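Home Products Teaching Kits Spares Support Contact

Asten Remote Teaching Set for Walking Robots

If you have ever tried to explain to someone over the telephone how to fold a fitted sheet, you'll have a fair idea of why we made the Asten. Some jobs are terribly hard to put into words and quite easy to show, and the Asten set is for showing them. You put on the gloves and the headset, you do the job with your own two hands, and the robot does it along with you while every movement is saved for later.

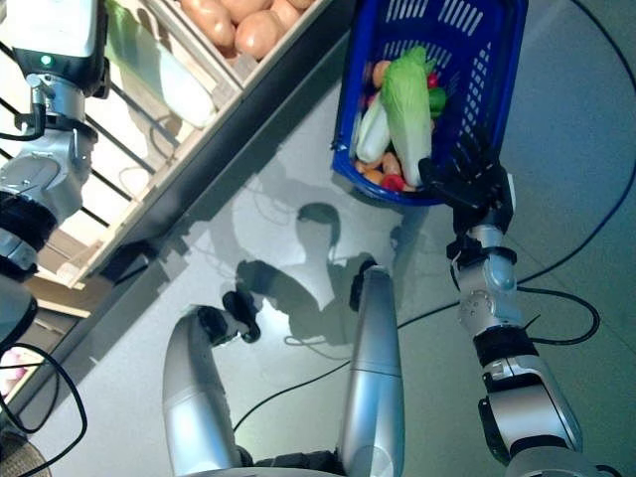
We began with shop work, and it is still the part of our business we know best. Picking up a shopping basket by its rim sounds like nothing at all until you have to teach it. The fingers have to close around the edge and stay there while the load shifts, and a big napa cabbage doesn't sit in a basket the way a handful of carrots does. A person feels all this and makes a dozen small corrections without thinking, and those corrections are just what you want in your recordings. So our advice to new customers is to use real vegetables and to fill the basket differently every time, even if it means a trip to the greengrocer (and rather a lot of soup at the end of the week).

What comes in the set

Two Grumirden gloves, left and right, in small, medium or large. One headset, which gives you the view from the robot's head. One waist belt with the battery and the radio unit. A foot pedal for starting and stopping a recording, which most people come to love, as it leaves both hands free. The Portela software, with a licence for one robot. A padded case, and a printed handbook with proper drawings in it.

The whole set weighs 922 grams when worn, without the case. We worked hard to get it that low, and your neck and shoulders will thank us after a long morning of putting potatoes in crates.

How a session goes

Stand where you can move your arms freely, press the pedal once and hold still while the gloves find their starting position. The robot then follows you. We suggest going a little slower than you would at home, especially when reaching in near shelves, where it is easy to forget that the robot's elbows are not quite in the same place as yours. Press the pedal again when you've finished, and Portela will ask whether you'd like to keep the take or throw it away. Do throw away the poor ones! A fumbled grip that you put right is well worth keeping, but a take where you were wondering what to have for lunch is not.

For a simple basket lift, our own training room at Gratville used 42 takes for the first lesson and went on to 653 for the full range of loads. Your numbers will differ with your robot and your hands, so please treat ours as a place to start.

Before you order

The gloves work with most five-fingered hands and many with fewer fingers, but do send us the model of yours first, and we'll check it against our list. The robot will need its own stop button within reach of a second person, and this isn't supplied. Keep trailing cables well away from the robot's feet during walking lessons. We say so in the handbook as well, on nearly every page.

Price and delivery

The set costs £2,137 including delivery within the UK. Spare gloves are sold singly – a kindness to left-handers, who always seem to wear out the same one. Orders usually leave us within the fortnight. Sets bought since September come with the newer, softer wrist strap, and if you have the old one we'll gladly post you a replacement, you need only ask.

Page updated 29 Dec 2022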